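Notes, the wrong-slot talk
August
By Juniper Nakamura

Start before the mic is really on. Thank whoever sorted out the projector. Do not tell the airport story.

Open with the error log. Read the whole thing aloud, which takes four seconds: "Insert complete. Force nominal. Next." That was the cell at Abernathy reporting on a memory module it had just pushed into the slot crooked, one end latched and the other end thinking it over.

Pause here. If they laugh, fine. If they don't, the hardware people are in the other room and I should slow down.

Say what the job is. The arm takes a memory module from a fixture, carries it to an open desktop machine, lines it up, presses, lets go. A person does this in a few seconds while talking about lunch. We had done 3,005 inserts when the trouble started, and I had begun using the word "solved" in meetings. Zsolt Bárány asked me to stop. I have the email and will not be showing it.

What went wrong, in order:

The fingertips had worn. The pads were letting the module tip a little in the grip, and the tip got worse the longer the run went. Our check looked at downward force and nothing else. A crooked module pushes back too. Sometimes it pushes back beautifully.

So the controller saw the number it wanted and moved on. It did this 11 times before Latrice Dvorak walked past, looked into a case and said a word I have been asked to leave out of the recording.

Then the part that makes this a safety talk. Latrice pressed stop, which worked. She reached in to free the module, and the gripper opened. We had wired the stop so the arm froze and the fingers relaxed, on the theory that relaxed fingers are friendly fingers. The module dropped onto the board, and her hand was under it. No injury. One broken capacitor, and a very quiet afternoon.

(Next slides. Let them look, have some water.)
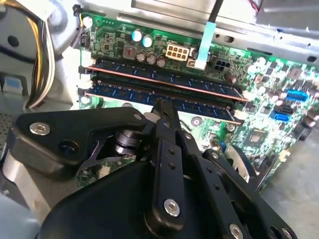
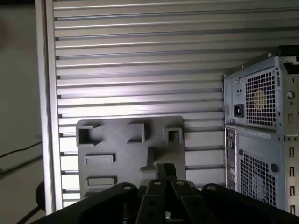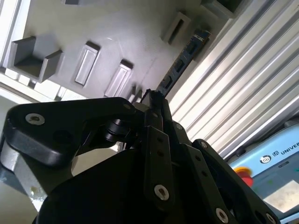 Issue 7

Back to the wiring. Ask the room: when you hit stop, what should a gripper do with the thing it is holding? Take two answers. They will disagree, and both people will be very sure. Let it run for a minute at most, or Dwayne Tillman will tell the one about the paint can.

Our answer now is hold. The fingers keep their grip after a stop, and release is a separate button that someone has to press on purpose. This is a worse answer if a finger is what's being held, so there is also a manual release on the outside of the guard, and everyone who works the cell has to use it once before they get a badge. Noemi Zamora runs that training. She is not gentle about it, and I failed the first time.

The insert check. We added a second measurement, the height of each end of the module after the press. If the two ends differ by more than our limit, the arm backs away and calls for help. It calls for help quite a lot. Skiltiddale, our scheduling software, logs every call as "operator delay," and I would like someone from that team to find me at the break.

The pads. They now get changed every 200 inserts whether they look tired or not. Purchasing at Konham thinks this is excessive. I sent them the capacitor in an envelope.

If there is time, mention the false alarms. Early on, the height check complained about perfectly good modules and the crew started clicking past it without reading. That is the same fault we began with, moved from the controller into people. We loosened the limit slightly and changed the message from a code to a sentence: "Left end is high. Look at it." Clicks without a look went down. They did not go to zero, and I am one of the offenders.

Skip the Trureo comparison unless asked. If asked, say their pads last longer and their manual is worse.

Likely questions:

Why not a camera check? We tried one. Glare off the metal parts made it unhappy every morning until about eleven. Still on the list.

Did you stop the line? Yes, for the rest of that shift and all of the next. It should have been longer. We restarted with the new stop wiring and the old pads, and I'd rather say so myself than have Zsolt say it from the third row.

Who signed off on the original wiring? Me. Say it quickly and take the next hand.

Last slide is the phone number for the cell. Leave it up while people pack, and get the adapter back from the podium.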